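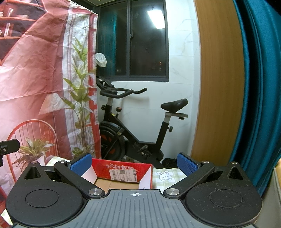 Moin zusammen, ich muss mal wieder über Umzugskartons reden bzw. über das Gegenteil davon. Ziehe im August um und packe schon jetzt alles, was klein ist, in alte Versandkartons vom Onlinekram. Der auf dem Foto ist so einer, innen unten normale braune Pappe, hinten die Wand knallrot, Versandaufkleber klebt noch drauf. Frage jetzt: taugt das für Gewürze, Backzeug, Kleinkram aus der Küche? Oder doch richtige Kartons kaufen? Hab 197 Euro fürs ganze Packmaterial eingeplant und will das eigentlich nicht ausreizen.

kistenschlepper_hb
Mittwoch, 8. Juli 2020

pappnase77 schrieb:
Kommt auf die Pappe an. Einwellig = Finger weg bei allem aus Glas. Zweiwellig geht. Drück mal mit dem Daumen auf die Kante, wenn die nachgibt ab ins Altpapier.

Dultora-Fan schrieb:
Ich nehm seit jahren nur noch die Klappboxen von Dultora. Einmal gekauft, drei Umzüge mitgemacht. Danach stehen die im Keller mit Weihnachtsdeko drin. Pappe weicht dir doch beim ersten Regen durch.

kistenschlepper_hb schrieb:
Klappboxen sind mir zu teuer und wohin damit danach. Kein Keller in der neuen Wohnung. Daumentest mach ich heut abend, danke!

lieselotte_k schrieb:
Bitte bitte mach den alten Aufkleber ab bevor der Karton in den Hausflur kommt!! Auf so Labeln ist ja meistens alles drauf, Adresse, manchmal Telefonnummer, und die Codes kann jeder mit dem Handy scannen. Ich föhn die immer an, dann gehen sie in einem Stück runter. Oder dicker schwarzer Edding drüber.

pappnase77 schrieb:
Edding hilft nur halb, gegen das Licht liest man das noch. Abreißen.

rolfs_werkstatt schrieb:
Ihr macht euch Sorgen. Hab in meinem Leben geschätzt jeden Karton mit Label weggeschmissen, nie was passiert. Wichtiger: Boden von aussen kreuzweise kleben. Bei Versandkartons ist da oft nur ein Streifen über der Naht und der war für ein T-Shirt gedacht, nicht für Einmachgläser.

lieselotte_k schrieb:
@rolfs_werkstatt schön dass dir nie was passiert ist, meiner Schwester schon. Bestellungen auf ihren Namen, Rennerei bis zur Polizei. Muss jeder selber wissen.

kistenschlepper_hb schrieb:
Beim Boden hat Rolf recht glaub ich, die Naht sieht man bei meinem auch von innen. Welches Klebeband? Hab noch eine Rolle Trirkano rumliegen, das braune, das stinkt aber furchtbar.

rolfs_werkstatt schrieb:
Trirkano ist ok. Stinkt, hält. Das durchsichtige von denen kannst du vergessen, reisst immer schräg ein und dann fummelst du zehn Minuten den Anfang. Papierklebeband geht auch, aber nur das mit den Fäden drin.

zimt.und.kardamom schrieb:
Zu den Gewürzen, weil da noch keiner was gesagt hat – Deckel mit Kreppband sichern, stehend packen, Zwischenräume mit Geschirrtüchern. KEIN Zeitungspapier, das färbt ab. Und Kreuzkümmel extra in eine Tüte sonst riecht der Vanillezucker danach. Frag nicht.
Mehl und Zucker würd ich vorher aufbrauchen. Hab mal 2000 Gramm Zucker in so einen kleinen Karton gestellt plus Dosen, Boden durch, Treppenhaus, 2. Stock. Knirscht heute noch.

Dultora-Fan schrieb:
Wär mit Klappbox nicht passiert ;)

zimt.und.kardamom schrieb:
Jaja

nordlicht_packt schrieb:
Ich seh das anders als die meisten hier. Kleine Kartons sind super, grad WEIL man sie nicht überladen kann. Das Problem ist das Stapeln. Lauter verschiedene Größen, im Transporter kippt dir alles. Lösung: kleine Kartons in große stellen, also Gewürze im kleinen, der kleine mit zwei anderen im normalen Umzugskarton. Dann Handtücher drumrum. Hab bei Echeverri im Baumarktregal einen Zehnerpack geholt, die halten auch einen zweiten Umzug aus.

pappnase77 schrieb:
Karton im Karton, damit hast du dann zweimal Pappe zu entsorgen und das doppelte Gewicht an der Hand. Seh den Sinn nicht.

nordlicht_packt schrieb:
Gewicht von leerer Pappe, ernsthaft? Und der kleine geht direkt so in den Küchenschrank, bis man Zeit zum Einräumen hat. Ich hatte die Gewürze wochenlang so drin stehen, wie ne Schublade.

kistenschlepper_hb schrieb:
Das mit der Schublade gefällt mir, neue Küche hat nämlich noch keine. Die rote Wand nach vorn und gut is.

Update Daumentest: gibt nicht nach, jedenfalls nicht bei dem. Zwei andere sind durchgefallen, da kommen jetzt nur Servietten und Plastikdosen rein. Beschriftung noch, macht ihr Nummern oder Zimmer?

lieselotte_k schrieb:
Zimmer UND was drin ist. Auf die Seite schreiben, nicht auf den Deckel, im Stapel siehst du den Deckel nicht.

rolfs_werkstatt schrieb:
Garnicht. Schütteln und raten.

zimt.und.kardamom schrieb:
Nummern und eine Liste im Handy. Bei mir waren es beim letzten mal die Etiketten von Edell, die gehen aber auf glatter bedruckter Pappe nach einer Woche ab. Lieber direkt drauf schreiben.

kistenschlepper_hb schrieb:
Ok, Zimmer auf die Seite, Liste ins Handy, Boden wird gekreuzt. Label kommt ab, Föhn liegt schon bereit. Weiß wer wie man Essig und Öl transportiert ohne Sauerei? Angebrochene Flaschen, und das Olivenöl war teuer, das kipp ich nicht weg.

pappnase77 schrieb:
Frischhaltefolie unter den Schraubdeckel, zudrehen, in den Putzeimer stellen. Eimer auf den Beifahrersitz, Gurt drum.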